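Setting Up Your Table: Stacking, Sorting and Laying Out the Tableware

Section 3 of the Culach Shared Kitchen Guide

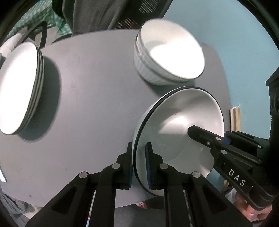 3.1 Before You Start

Welcome to the fun part! By now you have unpacked the kitchen (Section 2) and your cupboards are ready to be filled. This section covers the tableware: how to sort it, how to stack it, how to get it onto the table for a meal and how to get it back again without chips. It's written for the white Gellico set that comes with every Culach apartment, but the same steps work fine for anything you bring from home.

A starter set for one small table is made up of:

- 3 plates
- 2 small bowls
- 1 large bowl

Larger apartments get more of each, packed the same way. If your set is short, tell the front desk before your first meal, and they'll make it up from the spares shelf on the ground floor.

You will also want a soft dish towel, a damp cloth and a clear stretch of table. Take the fruit, the mail and the laptop off first. It's so much nicer to do this with room to move.

3.2 Sorting the Set on the Table

Do this once when you move in, and again any time the cupboard has turned into a jumble.

1. Wipe the tabletop with the damp cloth and dry it with the towel. Grit under a plate will scratch both the plate and the table.

2. Bring the plates out first. Carry them with both hands, one on each side of the stack, and set them down toward the left end of the table.

3. Bring out the small bowls and nest them, one inside the other, toward the back on the right.

4. Set the large bowl down by itself in front of the small ones. Leave a gap between the two so you can get your fingers in.

5. Leave the middle of the table open. You'll use this space for checking and wiping each piece, and later on it becomes the landing spot for hot dishes.

Note: Left-handed? Swap the whole thing over. Veerle Van den Broek, who put the first version of this guide together, did it that way for years, and the only thing that changes is which cupboard door you open first.

Caution: Keep every piece at least a hand's width from the edge. The corners of our tables are rounded, so there is less surface there than you'd think, and a bowl set down on the corner can tip.

3.3 Checking Each Piece

A quick check takes a minute or two and saves a lot of bother later.

1. Pick up the top plate and move it to the open space in the middle.

2. Run a fingertip slowly around the rim. You're feeling for rough spots. Small chips are often easier to feel than to see.

3. Turn the plate over and check the foot, the ring it stands on. If that is rough, rub it gently with the scrubbing side of a sponge and feel it again.

4. Look across the inside at a low angle with a lamp on. Glossy glaze throws back a lot of light, and when you look straight down into it, a fine crack can vanish completely in the glare. Tilt the piece until the bright patch slides away and look again.

5. Do the same for the remaining plates, then the small bowls, then the large one.

Specks: A dark speck on the inside of a bowl may be a crumb, a bit of dried food or a tiny mark in the glaze. Try it with a damp cloth first. If it stays put and feels smooth, carry on using the bowl. If it feels like a pit or has a line running out of it, set the bowl aside and bring it to the desk.

Caution: Do not eat from anything with a crack that goes through the glaze, and don't put it in the microwave "just this once." Wrap it in newspaper and hand it in.

3.4 Stacking Rules

These are short, and they make a huge difference to how long the set lasts.

1. Like goes with like. Plates on plates, small bowls in small bowls.

2. The large bowl stands alone. It is tempting to drop the small bowls into it, and yes, it saves a bit of shelf. But the small ones slide around in there and knock against the inside every time someone shuts the cupboard door.

3. No more than nine plates in one stack. Past that, start a second one.

4. Stack dry. Two damp bowls can grip each other amazingly hard! (See 3.7 if it has already happened.)

5. Lower each piece straight down. Don't slide it on from the side.

Tip from Kaan Tekin on the second floor: put a square of paper towel between the plates if you only use them now and then. He has a set of old Dağdelen plates from his grandmother's house that he stores like this, and they still look wonderful.

3.5 Laying the Table for a Meal

Here we go - the reason you have all this in the first place.

1. Decide what you're eating before you lay anything out. Soup and noodles want the small bowls, a salad or a big pasta wants the large one in the middle, and toast just wants a plate.

2. Deal the plates out from the stack, one to each place. Set each one a thumb's length in from the edge of the table.

3. If you're having a first course in the small bowls, put a bowl on top of the plate. This catches drips and gives people something to hold when they pass it along.

4. Put the large bowl in the open middle, within reach of everyone. On a long table it's better slightly off center, near whoever is serving.

5. Cutlery and glasses go on last.

Note: White bowls go with everything, so have fun with the rest. Bright napkins look terrific on a plain gray table, and so does a jar of whatever is growing by the bike racks. Ye-rin Yang lines hers up with sliced radish and scallions in little heaps around the big bowl, and people start picking at it before they've sat down.

Caution: Warm the bowls with hot tap water before you pour in boiling soup, particularly if they have been standing in a cold cupboard. Pour the water out, dry the bowl, then fill it. Use a trivet under the large bowl if the food is straight off the stove. The tabletop finish will mark.

3.6 Clearing Away

1. Scrape leftovers into the large bowl if it's empty, or into the food bin if it isn't. Use a rubber spatula; knives leave gray lines on white glaze.

2. Stack the used plates where they are, no higher than you can carry comfortably with both hands.

3. Take the plates to the sink first, the small bowls second, and make a separate trip for the large bowl. It's wide, it's slippery when wet, and it deserves your full attention.

4. Wash bowls before plates if you are washing by hand. In the dishwasher, plates go along the bottom rack, small bowls at an angle on the top, and the large bowl face down at the back of the bottom rack. Spin the spray arm with your finger to be sure it clears.

5. Dry everything fully, including the foot rings, which hold a surprising amount of water.

6. Return to 3.2 and sort the set on the table again before it goes into the cupboard. After a week you'll be doing this without thinking, and it's a lovely calm way to finish a meal.

3.7 Common Problems

Two bowls are stuck together.
Fill the top one with cold water and ice, and stand the bottom one in warm (never boiling) water. Wait a few minutes and twist gently. Don't pry with a knife. If they won't move, put a drop of dish soap along the seam and leave them overnight.

There are gray scuffs inside the bowls.
These come from metal spoons and usually sit on top of the glaze. A paste of baking soda and water rubbed on with a soft cloth takes most of them off. Rinse well.

The stack of plates leans.
Take it down and look for a stray piece. It's nearly always a plate from another set that got in there, most often one of the older Flandenby ones, which have a slightly deeper foot.

The large bowl rocks on the table.
Check underneath for a crumb or a drip of dried sauce. Then try it on another spot. If it rocks everywhere, the foot is uneven and we'll swap it.

Tea stains won't shift.
Soak in warm water with a spoonful of baking soda for an hour, then wash as normal.

3.8 Replacements and Extras

Single plates and bowls can be swapped at the desk at any time. Ask for Annick Bailly or Şükran Güneş and bring the damaged piece along, wrapped, so they can match the size. The order number for the full set is 167. Write it on the form even if you only need one bowl, as the pieces are shelved by set.

The big restock comes in September, so if you're planning a dinner for a crowd, that's a great month to ask about borrowing extra plates. Borrowed tableware goes back clean, dry and stacked the way it's laid out in 3.4.

Section last updated 7 Jan 2019. Glasses, mugs and cutlery are covered in Section 4.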